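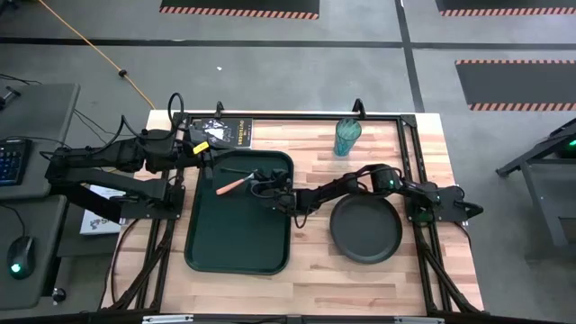 April, bench notes, tidying layout, rev after Lyle's comments

Tabletop set for the clearing-up sequence: tray, brush, tumbler, pan. The old layout sheet had everything inside the tray at the start, and that made the tray the only thing worth looking at. Revised sheet spreads the items over the butcher block. The brush with the orange handle stays in the tray, at an angle, and the round black pan goes to the right of it. Tumbler at the top edge. The OUTSIDER book is not on the item list. Sheet to be amended if we decide to keep it in the corner; Rok wants it kept as a fixed landmark, I would drop it.

Tray position is still the weak point. It has no marks under it and drifts with handling. Sofia proposed corner marks in pencil on the wood, 10 mm long, outside the rim. Agreed. Tape was rejected because it lifts at the edges and leaves residue on the oil finish.
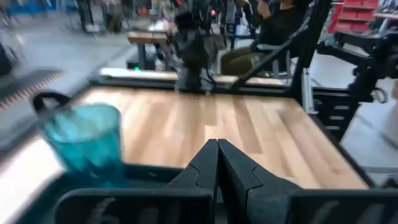

Tumbler start position: keep the base 50 mm clear of the tray rim at the start of each run, open end up. Upright only. The lying-down variant is parked until the upright one is written up.

End position is the tray floor. Laimutė's draft says "in the tray" and nothing more, so a tumbler leaning on the rim would pass. Changed to: base flat on tray floor, no contact with the rim. She has the marked-up copy.
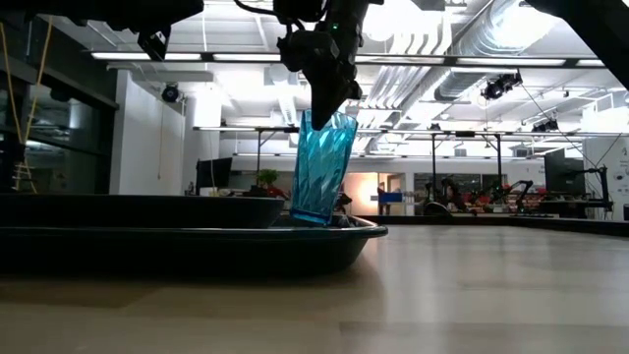
Wiping: the block gets a dry cloth between layouts, damp cloth at the end of the day only. Check the seams between the strips for grit before the pan goes down.

Spare tumblers: the Istena order form has a minimum of 500, far too many. Kristaps to ask Mets for a small lot, same taper.

Open: pencil marks, book yes or no, pan position relative to the tray (no figure on the sheet yet).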